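About Ploltance

Home / Company / About us

Ploltance is a small company which teaches robot arms by showing them. We do not begin with a program. A person takes the arm by the wrist, or sits at the remote desk and moves a pair of hand controllers, and does the task from start to end. The arm keeps what was done. After enough of these showings, the customer has a robot that can do the task on its own bench, with its own parts, in the light and disorder of a normal workday.

We started in April, in two rooms above a bicycle shop, with one used arm and a table which was not level. The table is still with us. The newer people learn on it, and we never corrected the legs, so they put folded paper under one of them like we did.

What we do

Most of our customers make or repair things in small numbers. They assemble valves, sort returned fittings, pack spare part kits, or load a machine which was bought before most of our team finished school. Their work changes every few weeks. For them a programmed robot cell is too slow to change and too expensive to leave standing. What they have is a worker who knows the job very well, and we want to move a piece of this knowledge into the arm without asking the worker to become an engineer.

A usual project goes like this. We visit the workshop and watch the task for one shift. We choose together which part of the task is worth giving to the arm, and this part is often smaller than the customer hoped. Then we record the showings, train, test at our place, test at the customer's place, and come back to record again where the arm is weak. The second recording is in almost every offer we write. In the beginning we left it out to make the price look nice, and we had to do it anyway.

Two ways to show a task

By hand. The arm is set loose so it weighs almost nothing for the person, and the person leads it. This is good for slow tasks and for tasks where you need to feel the contact, for example putting a ring over a stem. It is tiring for the shoulder. We stop after 32 showings in one sitting, also when the person says they can continue, and we change to somebody else.

By remote control. The person sits at the desk with the controllers and sees what the arm sees. It needs more practice at the start. Many people reach too far in the first hour, and the fingers press into the table. After some days the movements become calm, and the recordings are much cleaner than by hand — the person's own arms are not in the view, and nobody has to stand in the work area.

We call our remote desk Jilo. It was named by a vote, and there was not much enthusiasm for any of the names. Jilo is one desk, two controllers, one foot pedal and one screen. The left side of the pedal starts a recording, and the right side throws it away. We made the throwing away as easy as possible. A person who is afraid to lose a recording will save a bad one.

The people who teach

The persons who show the tasks are called teachers in our company, and this is also the word in their contract. Some came from assembly lines, one from a dental laboratory, two from kitchens. We do not ask for a technical education. We ask for steady hands and some patience, and that they tell us when an instruction is stupid.

Teachers are paid by the hour and never by the number of recordings. In our first months we tried a bonus for quantity. The quantity went up and the robots became worse, because everybody repeated the easy position of the parts. We ended the bonus and wrote a rule instead: between two showings, something on the table must move.

Each teacher has also the right to refuse a task. If a task can not be done well with two fingers, the teacher is usually the first to know it, and we prefer to hear it before the customer has paid for three weeks.

Our practice tables

A new teacher does not begin with customer parts. The first days are spent in simulation, on the same Jilo desk, with a virtual arm and a round virtual table. If the block is thrown on the floor, one press of the pedal brings it back.

We keep 979 prepared starting positions for the simulated tables. Some are almost empty, with one part and much space. Others are crowded, with fittings, tools and small things close together, and there the teacher must plan the path before closing the fingers. The practice library has now 1,345 accepted showings, and every one was watched by a second teacher before it was accepted. A showing is accepted when the movement has a clear approach, one closing of the fingers and a clean lift. If the fingers go down, hesitate and come up again, it goes to a different folder, which we use for talking about mistakes.

The exercise which every teacher remembers is the red block. It lies on the white tabletop at an angle, with brass pipe fittings and other small objects near it. The gripper must turn until its two fingers fit the sides of the block, and it must do this without touching the neighbors. Beginners often come straight from the front, as they would with their own hand. We ask them to stop first, look at the shadow of the gripper on the table, and use it for judging the height. It is a simple habit, and it helps later also with real parts under a real lamp.

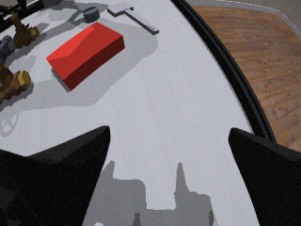 Where we work

Our main workshop is in the Hordiienko building, on the ground floor, with the entrance from the yard. The building was a printing house before, and the floor is strong enough for anything we bring in. We have three arms on fixed stands and one more on a cart, which travels to customers. The remote desks are in a separate room with a door that closes. Teachers asked for this door, because the compressor next to the arms makes it hard to concentrate.

Our second place is inside the Pladell training center, where we have one desk and one arm. There we give short courses for workshop staff who want to record their own showings after our project is finished. The course takes two days. On the first day nobody touches the real arm, and this is a complaint we receive regularly. We have kept it like this.

What we do not do

We do not take tasks where the arm shares a narrow space with a person who can not step back. We do not record workers without their written agreement, and the agreement can be taken back. The recordings made at a customer's place belong to the customer. We may use them for other projects only if this is written in the contract, in a separate paragraph with a separate signature.

We also do not promise that a robot will work as fast as the person who taught it. In most of our projects it is slower. It is useful for the long repeating part of the day, while the person does the setup, the checking and the pieces which are different from the others.

Working with us

If you have a task in mind, please send us a short video made with a telephone. It does not have to be beautiful. Show the hands, the parts and the place where the parts come from, and do the task at your normal speed, with the mistakes. Please add how often the parts change and who does the work today. We answer every message, also when the answer is that we are not the right company for it.

If you want to become a teacher, you can visit us for a trial hour at the desk. You will need closed shoes for walking through the workshop. We will ask you to do the red block exercise, then to do it again with the block in another position, and then to tell us what you would change in our instructions. There is no need to prepare.

Visitors from schools are welcome in small groups. Please write to us some weeks before, as the remote room has only a few chairs.

Page last updated: Nov 10, 2023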